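Sport Business and Regulation
Unit 6: Player Registration and the Loan System in Professional Soccer
Instructor: Hamisi Mohamedi
Handout for the session of Thursday, October 3, 2024

Purpose of the session

This unit examines how a professional player's registration is held, transferred and lent. Students should arrive having read the Unit 5 handout on employment contracts, as the distinction between a contract and a registration is assumed throughout. The seminar task at the end of this handout is to be prepared in writing.

1. Contract and registration

A professional player is bound to a club by two separate instruments. The employment contract sets out wages, duties, bonuses and length of service. The registration is the record, held by the league or national association, that entitles the club to field the player in its competitions. A player may be under contract and unable to play, for example where the registration was submitted after the window closed.

When the press reports that a club has "bought" a player, the fee has in most cases been paid to the former club in return for its agreement to end the existing contract early and release the registration. The player then signs a new contract with the new club. The former club cannot complete the transaction without the player's consent.

2. What a loan is

In a loan, the registration moves for a fixed period and the player's contract with the parent club continues in the background. The parent club usually suspends some of its obligations for the duration, and the borrowing club takes them on under a separate agreement signed by all three parties. At the end of the period the registration returns to the parent club unless other arrangements have been made.

Three terms recur in the readings:

Parent club: the club that holds the long-term contract.
Borrowing club: the club for which the player is registered during the loan. Some regulations use "new club" or "host club."
Recall clause: a provision allowing the parent club to end the loan early, normally within a stated period and subject to the registration rules then in force.

3. Principal clauses

Wages. The parties agree what share of the player's salary each club will bear. In our first worked case, a midfielder of Sundach was lent to Murnport for half a season, with Murnport paying 80 percent of basic salary and Sundach the remainder. Appearance bonuses were payable by Murnport alone. Students should note that the agreement did not say which club would pay a loyalty bonus falling due in April, and the two clubs disagreed over it.

Loan fee. A fee may be charged for the loan itself, separately from wages. It may be fixed, or reduced according to the number of matches in which the player takes part. A reduction of this kind gives the borrowing club a financial reason to select the player, and coaches have been known to object to it.

Option and obligation to buy. An option entitles the borrowing club to make the transfer permanent at an agreed price. An obligation requires it to do so, either at the end of the loan or when a condition is met. Conditions commonly refer to appearances, league position or avoidance of relegation. Drafting matters a great deal here. "Appearance" should be defined by minutes played or by entry onto the field, and the agreement should state whether cup matches count.

Participation against the parent club. Where both clubs play in the same competition, the rules of that competition may bar the player from matches against the parent club. Where the rules are silent, the parties sometimes attempt to produce the same result by contract. Several governing bodies treat such terms as an improper influence on team selection, and the applicable rulebook must be checked before one is included.
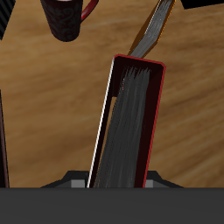

Medical care and insurance. The borrowing club ordinarily supervises treatment of injuries sustained during the loan, but the parent club has a long-term interest in the outcome. A well-drafted agreement requires prompt notice of any serious injury, gives the parent club's medical staff access to records with the player's consent, and states who decides on surgery. It should also state which club pays wages if the player is still injured when the loan expires.

4. Case for discussion: the Marinho loan

The second worked case concerns a forward, Marinho, lent by Murnport to Brellton for a full season with a conditional obligation to buy. The obligation was to take effect if the player "featured" in more than half of Brellton's league matches. He was named as a substitute on many occasions and entered the field late in several of them. In total he was on the field for 2,111 minutes, a figure both clubs accepted. They did not agree on whether being named among the substitutes without playing amounted to having featured.

Murnport argued that the word should be given its ordinary sporting meaning, which in its view included selection for the match squad. Brellton argued that a player features only by taking part in play. Correspondence between the clubs before signature used "appear," "feature" and "be selected" as though they were interchangeable, and neither side had sought a definition. The dispute was settled on confidential terms before a hearing.

When reading the extracts, keep the following matters apart: the wording the clubs adopted, the wording the league's own regulations used for similar purposes, and the conduct of the clubs during the season. The last of these is frequently overvalued in student answers.

5. The player's position

The readings concentrate on disputes between clubs. A loan also alters the daily circumstances of the employee concerned. The player may be required to relocate at short notice, often within the final days of a window, and remains uncertain about where he or she will be employed in the following season. Agreements should deal with housing, travel and family expenses expressly. Where the parent club has promised development opportunities in the original contract, counsel should consider whether the loan fulfills that promise or departs from it.

6. Preparation for seminar

Read pages 53 to 102 of the course reader. Prepare a redraft of the Marinho purchase clause, no longer than one page, together with a short note identifying the party for whom you have drafted it. State the definition of "appearance" you have adopted and explain how it treats abandoned and replayed matches.

Redrafts must be submitted through the course page before the seminar begins. Late submissions will be read but will not receive written comments. Questions about the reader should be directed to the instructor during office hours.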